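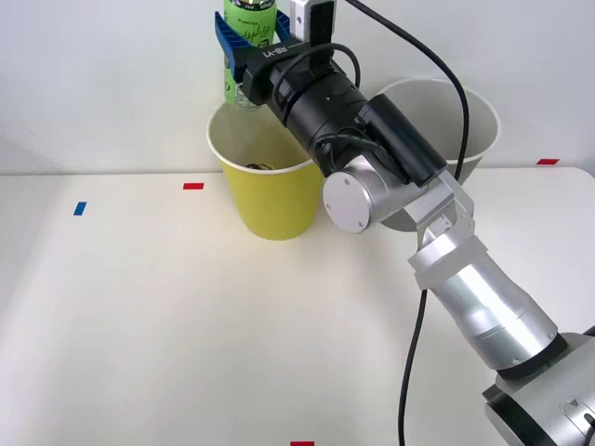
About Flandlow

Flandlow tests robot handling cells for small packaging lines. We load cans, bottles and cups, run the cell until a fault appears, and report the fault. The company consists of a test floor, a parts store and an office in the Birkel building.

What we work on

Most of our work concerns release faults. A release fault occurs when the controller logs a completed place but the item is still in contact with a finger, or has landed outside its target. Grip faults draw more attention and are easier to detect. A missed release is often recorded as a good cycle.

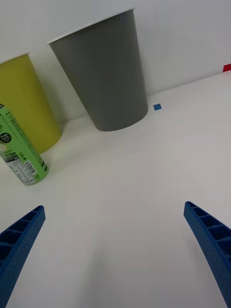 A cell that reads only finger position cannot tell the two outcomes apart. We compare the cycle log with wrist and fixed camera views and mark each disagreement by hand.

The May fault

In May our own sorting routine, Urnurska, failed during a run of 1,000 cycles. The controller reported 900 good places. Review of the video confirmed 794. In the remaining cases the fingers opened before the item had cleared the cup rim, and the item tipped outward. In three of them the arm then moved through the fallen item without a stop. We classed those as safety events and shut the cell down.

The cause was a height offset left over from a shorter cup. The offset is now tied to the cup type, and the contact limit has been lowered.
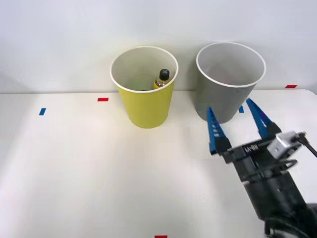
Radulović objected that a lower limit would only produce more false stops, and asked for the stop rate to be published with the place rate. Both figures now appear in every report.

Reports

Customers receive the full cycle log, the marked video and a list of open faults. Faults we cannot reproduce stay on the list.
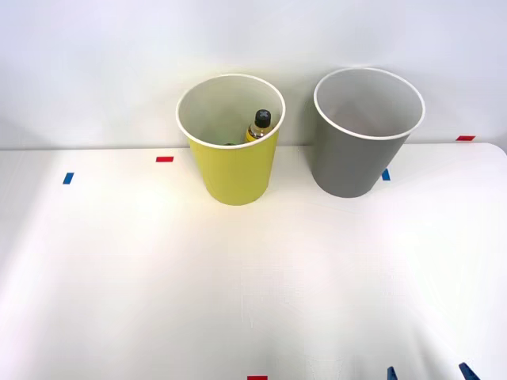

Yellow and gray cups at the test table.

Page last revised 11/28/18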